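Is washable "scuff-proof" wall paint worth the extra money?

Print this page | E-mail this page

The paint counter wants me to pay for Kuvier washable matte in the dining nook. It costs nearly double the regular stuff, and the can says marks wipe off "effortlessly." I've heard that before. My table is pushed up to the wall, so it gets bumped and smudged. Has anyone lived with this paint for more than a week?

Posted by Flatcoat

Define washable. Any paint will wash if you do it gently enough. I used Kuvier in a hallway three years ago and it cleans up fine with a damp sponge, but scrub at one spot and you get a shiny patch that shows every time the sun comes in. The Brevance eggshell I had before did the same job for less. Matte that scrubs like gloss – I'll believe it when I see it.

My eating corner has plain off-white on the wall and a gray grid cloth on the table. There are a few specks and faint smudges on the paint, and I can live with them.
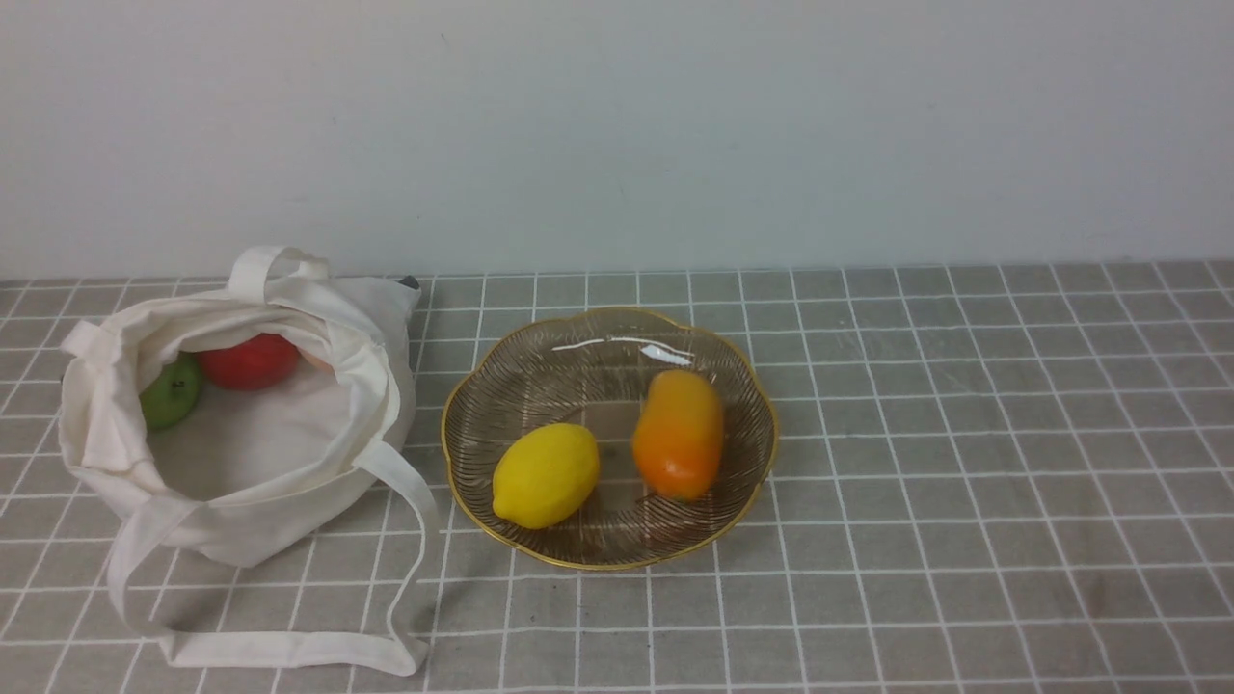 What I'd do before paying

1. Buy the small sample and paint a square behind a door.
2. Leave it alone for 15 days. Fresh paint fails every test.
3. Rub in some pencil and butter, wait overnight, then wipe with dish soap and water.
4. Look at it from the side with a lamp on. If it shines, save your money.

Posted by dulled_edges

just get the Koller sponges, 7 in a pack, they take anything off

Posted by Marlpit

They take the paint off too. Ask me about my stairwell.

Posted by dulled_edges

Print this page | E-mail this page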